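Seguridad en robótica de servicio
Apuntes de la sesión 9: la parada que no para
Profesora: Elfriede Lindemann
Curso Gradlow, segundo módulo

Estos apuntes completan lo que vimos en la pizarra. Pido disculpas por los errores de mi español, que espero sean menos que en la sesión anterior. Quien encuentre uno, que me lo escriba.

1. El caso

Trabajamos con un informe interno del laboratorio de Pultville, del mes de septiembre. Un humanoide tenía que llevar la mano a un punto de espera, encima de una mesa, y quedarse allí. El operador pulsó la parada de software. La pantalla confirmó "detenido", pero el brazo siguió bajando durante 580 milisegundos y golpeó el borde del tablero. No hubo heridos. Se rompió un dedo de la mano derecha y se perdió una tarde.

El límite que el propio laboratorio había fijado para esta tarea era de 500 milisegundos entre la orden y el reposo. Muchos de ustedes dijeron en clase que 80 milisegundos de diferencia son poca cosa. Les pido que calculen el recorrido de la mano en ese tiempo con la velocidad del informe, antes de mantener esta opinión.
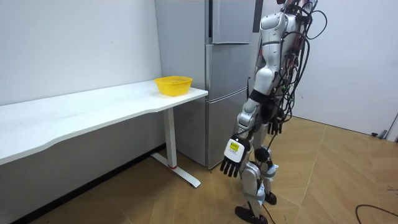
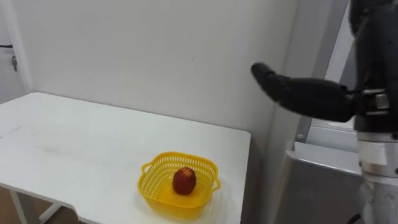 El segundo error del informe es de otra clase y me parece más instructivo. El equipo definió la zona de peligro solamente como el volumen que alcanza la mano, y olvidó todo lo que el robot lleva encima o arrastra. Un manojo de cables negros que cae por los hombros y la espalda y forma vueltas cerca de la cintura, como en el humanoide junto al frigorífico, también tiene su volumen, y este volumen cambia cuando el cuerpo gira. En Pultville una de estas vueltas se enganchó en la esquina de la mesa. El tirón llegó al conector del codo, se perdió la señal del encoder y el controlador interpretó que el brazo estaba quieto. De allí salió el mensaje "detenido". La pantalla repetía un dato falso.

2. Cadena de fallos

Escribo la cadena en el orden en que ocurrió, que es contrario al orden en que se descubrió:

Cable sin fijación intermedia entre hombro y codo.
Enganche y pérdida de la señal de posición.
El controlador Fotgate conserva el último valor válido y no marca error.
La parada de software compara dos valores iguales y se da por cumplida.
El freno entra tarde, por el temporizador de reserva.

El tercer punto es el que discutimos más. Hong, el responsable de la revisión, propone que una señal ausente se trate siempre como movimiento. Yo estoy de acuerdo, aunque esto produce paradas innecesarias: en sus pruebas contó 68.

3. Para la próxima sesión

Leer el anexo B del informe, sobre todo la tabla de tiempos. Traer dibujada la zona de peligro de un robot con cables externos, en dos posturas distintas. Indicar dónde pondrían la parada física y a qué distancia de la persona que vigila. La entrega es en papel, máximo dos páginas, con el nombre en la primera.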